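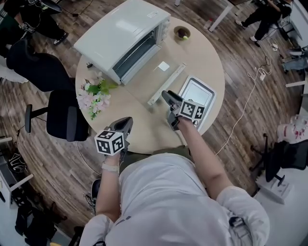
Measles vaccination in Lasell district resumed in April after a gap of 21 weeks, and the immunization coordinator there says the delay was caused by storage, with supply a secondary matter. The district's walk-in cold room failed during the autumn, and doses had to be held at the regional depot in Prostasden until a replacement compressor was installed. Asked how she explains temperature control to new clinic staff, the coordinator starts with the kitchen. A toaster oven, she said, has a few knobs and dials on one end, and whoever uses it accepts that the setting and the real temperature will differ. "A vaccine refrigerator cannot be run that way. The dial is a request. The logger is the record, and we act on the record."

The permitted range is 2 to 8 degrees Celsius. Each of the clinic refrigerators now carries a logger that takes a reading every ten minutes, and staff check the display at the start and end of the working day. A reading outside the range for more than half an hour is reported to Prostasden by telephone, and the stock is set apart and labeled until a decision comes back.

The catch-up list drawn up over the winter held 3,964 children who had missed a first or second dose. By the end of the first month 2,028 of them had been vaccinated. A further 1,363 have appointments. The rest have not been reached, and the coordinator said most of those families live in the Zultova valley, where the clinic opens two mornings a week.

"We have old addresses for many of them," she said. "Some have moved to town and may have been vaccinated there under a different record number. We are matching the two registers by date of birth and mother's name, which is slow work."

Outreach teams leave the Dvorak clinic at 6 a.m. with cold boxes packed the night before. The ice packs are conditioned first - left out until water can be heard moving inside - as some of the other vaccines carried on the same trip are damaged by freezing. Reconstituted measles vaccine is discarded after six hours or at the end of the session, whichever comes first.

That rule raises wastage at small sites. The coordinator said the district opens a ten-dose vial even when a single child is waiting. "I would sooner explain the wasted doses than send a mother home. She may not come back."

A second round in Zultova is planned once the road above the village has been repaired. Parents who have lost a child's card can still attend, and a new card will be issued at the clinic.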